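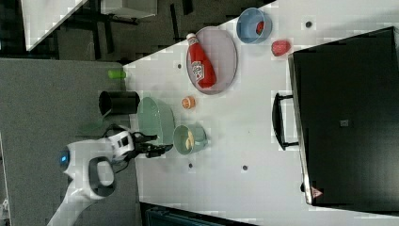
Toy kitchen bits, how are you all storing them?

Started by pudding_lane

Right, I need a system. We've got a mix of proper bowls and plates and pretend fruit, and it all gets tipped out on one table and never goes back the same way twice. I bought a big black bin thinking everything could live in it. That lasted until May. Now the strawberry is always at the bottom and the bowls come out scratched.

I've got a budget of 200 and I'd rather not spend it all. Does anyone sort by type, or do you just chuck it in and get on with your life?

Reply from Maarja Toom

Chuck it in! I tried labels, I tried little drawers, I tried a Zanwood rack with hooks (lovely thing, took me a whole evening to put up) and the kids ignored the lot. One bin, lid off, done.

If the bowls bother you put them in first, big ones at the bottom, small ones nested inside, and the fruit on top.

Reply from sockdrawer

Disagree, sorry Maarja. One bin means they tip the whole thing out to find a banana. We keep the food in a shallow bowl on the shelf so they can see it, and the crockery is stacked next to it. Tidying takes 8 minutes now, I timed it because my husband didn't believe me.

Reply from Maarja Toom

Eight minutes is a long time to put away a banana

Reply from sockdrawer

There's more than a banana!!

Reply from Rasa Urbonaitė

We do a bit of both at our playgroup. Food in its own bowl, plates standing on edge in a rack, and the bin is only for big awkward things. Squeeze bottles are the nuisance, they roll off everything. I stand ours up in an old cutlery pot.

pudding_lane, how deep is your bin? Ours is the Gruvolum and it's 580 mm, far too deep for a three year old. One of them went in head first after a pretend pear.

Reply from pudding_lane

Haven't measured it but I can't reach the bottom without leaning, so deep. Didn't think of the bottles. Ours are always under the sofa.

Do you wash the fruit, by the way? Some of it is getting sticky.

Reply from Rasa Urbonaitė

Warm soapy water and a towel, every couple of weeks. Not the dishwasher, I lost 2 oranges that way. They went a very odd shape.

Reply from kettleson

I put ours through the dishwasher all the time, top rack, cool wash, never had a problem. Depends what they're made of I suppose.

Reply from pudding_lane

OK, going with the shallow bowl for food and a rack for the plates. The bin can have the dressing up clothes. Will have a look in Dumska for a rack at the weekend, unless anyone's selling one?

Reply from sockdrawer

I've got a spare, it's a bit wonky. Message me.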